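Clothes swaps: how to start one in your town
Speaker notes, Saturday session, 40 minutes

Welcome everyone, get them to look at the label of whatever they're wearing. Ask who can remember buying it. (Wait for the laughs, there are always some!)

Our first swap at Pondell Hall had 393 pieces on the racks by noon. I'd hoped for maybe a hundred. By September we'd outgrown the place and moved to Kundon, where 476 items found new homes in one afternoon. Slow down on that number, I love that number.

T-shirts are the bread and butter. Bright colours go first, and a print on the front gives people something to chat over.

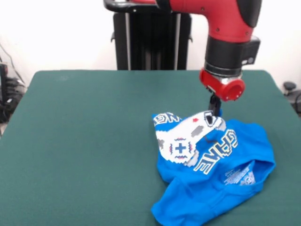

Do people have to bring something to take something?
We ask for one piece at the door, but anyone who turns up empty-handed can still pick out two.

Next bit: sorting. Sizes on the rack, kids' gear in tubs, shoes by the door. Mention the mending corner and the favourite jumper story if time allows.

Finish with the sign-up sheet for the Sitompul swap. Pens are in my blue bag.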